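**Cutlery Reissue Strand: Progress Report to Skiltel**
August 1, 2023

This report covers the second period of the grant awarded to Wannasri for the sorting and reissue of cutlery to community kitchens. The first consignment from Gaveck reached us in June and was entered in the stock book on arrival. It comprised 458 forks of mixed pattern, supplied without any record of make or previous use.

Each fork is examined singly before it is assigned to a container. Staff check the tines for alignment and the join between head and handle for movement. Pieces that fail either check are set aside for scrap metal.

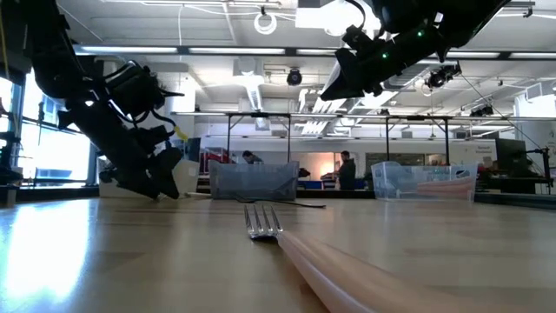
Elex, which will receive the first sorted sets, wrote that its kitchens would accept mixed patterns within a set provided that handle colours were kept together, and asked whether spoons could follow on the same terms. We have agreed to the first point. The second falls outside the present award and is raised under future work below.

Sorting by handle colour has accordingly replaced sorting by length. The change required new labels and a revised instruction sheet, both met from the existing stationery line. Sets are now made up in lots of 20, and 60 forks have been packed and recorded to date. Progress is slower than forecast, as about 40 pieces needed their handles cleaned a second time.

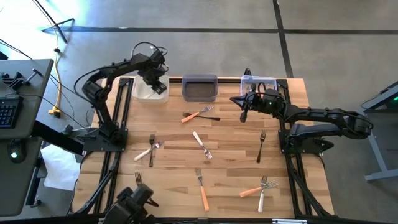
Bench procedure was reviewed at the end of the period. Forks had previously been handed over in bundles, and dark handles were at times overlooked beneath lighter ones. They are now spread across the wood before sorting, so that the orange, white and dark handles can be told apart at a glance. One container is allotted to each colour group, and the instruction sheet has been amended to match.

Future work: we request Skiltel's guidance on whether spoons may be admitted under a variation to the award. Expenditure remains within the approved budget, and no change to the closing date is sought.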